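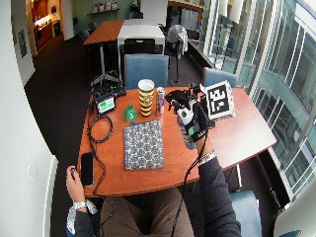
Which is the better way to record hand motion for a small gripper, a tracked glove or a joystick?

For picking up everyday stuff on a table, the glove, as long as you can put up with the wires and keep the marker where the camera can see it. For slow, repeatable moves where you want the same path every time, I'd still reach for the joystick.

OK, that's the short version, and if you only came for that you can go get a coffee. I've been promising this comparison since May and I kept putting it off, mostly because the glove notes were in one notebook and the joystick notes were in another and I couldn't read half of either.

So. The gripper I'm trying to teach is the Bekon, the two-finger one, which I bought used from Grigore Onu after he moved over to suction cups and never looked back. It opens wide enough for a soda can and closes with a little click that I've grown fond of. The arm behind it is a Rerelard. It isn't fast, and the elbow has a bit of slop in it, but it does what it's told and the software doesn't ask me to log in to anything.

The question was how to tell it what to do. I'd been driving it with the joystick box that Flallano sells, and that works fine until you need to do two things at once, like tilt the wrist while closing the fingers. Then I start steering like somebody parallel parking a bus. Sânziana Ilie had been working with a glove rig and kept telling me to try it, so I did.

The way the glove works is pretty simple. The straps hold the sensors on your hand, the finger sensors read how far you've bent, and a square printed marker sits on top of the rig so a camera can work out where your hand is and which way it's pointing. A cable carries the finger data. You put it on, you pick things up the way you normally would, and you get a recording you can feed to the arm afterward. After the first few minutes I stopped thinking about it, except for the cable, which I thought about constantly.

First complaint, then: the cable. If you let it hang straight down it tugs at the back of the hand every time you reach forward, and you can see that tug in the data as a tiny dip at the start of each reach. Clipping it to my sleeve near the elbow got rid of most of it. Leave a loop of slack between the clip and the wrist — more than you think you need.

Second complaint: losing the marker. The camera has to see that printed square, and people turn their hands over way more than you'd guess. Picking up a can is fine. Picking up a cup from the side is fine. Picking up a phone lying flat on a table is a mess, because I slide it to the edge and roll my wrist, and there goes the tracking. Out of 1151 glove recordings I threw away 74 for lost tracking, and a big share of those were phones. I tried tilting the marker toward the camera with a wedge under the mount and it helped, though then the top-down grabs got a little worse. Raising the camera helped more than fiddling with the wedge did.

Shiny cans caused me less trouble than I'd expected, by the way. I thought the glare would bother the camera, but it's looking for the black-and-white square and doesn't much care what's next to it. Windows were a bigger deal. With a whole lot of daylight coming in from one side the white part of the marker washes out, and then the corners go soft. I turned the exposure down and locked it. Please lock your exposure! Auto exposure cost me an entire afternoon of jittery paths before I figured out what I was looking at.

Now the joystick. It has no marker to lose and no straps, and you can stop halfway through a move and scratch your nose. The paths come out clean. They also come out looking like nothing a human hand would ever do: over, stop, down, stop, close. When I replayed them the Bekon got to the object every time and then squeezed it too early or too late, since I was judging the distance by eye from a chair. A cup with a tapered side would tip. With the glove recordings the fingers start closing while the hand is still moving in, and the grip lands much more softly. I could hear the difference, too (the click is quieter).

Speed isn't close. A decent glove recording takes me a few seconds, plus putting things back where they were. With the joystick I'm slower than that on a good day, and by the end of a session my thumb is sore. I did take the joystick back out for stacking, where I wanted the arm to come straight down, and I'd do that again.

A few settings for anyone with the same parts. I smooth the marker position over 5 samples and leave the finger data alone. When I smoothed the fingers as well, the closing got mushy and the gripper started dropping small things. I map only the thumb and index finger to the gripper opening and ignore the rest of the hand. And I recalibrate whenever the glove comes off, even for a minute, as the straps never go back on quite the same way.

Olteanu has a wireless version of the finger sensors that would solve my cable problem, and I've been going back and forth on it. Sânziana says the battery pack makes the back of the hand heavy. Grigore says I should get suction cups. I'm going to borrow a set before I spend anything, and I'll post the paths next to the wired ones so you can see for yourselves.

If you've mounted a marker somewhere other than the back of the hand, please leave a comment with how it went. I'm thinking of trying one on the forearm with a second one on the hand, so that when the first goes out of view there's at least something to hang on to.

Posted November 3, 2019. Filed under: grippers, gloves, Rerelard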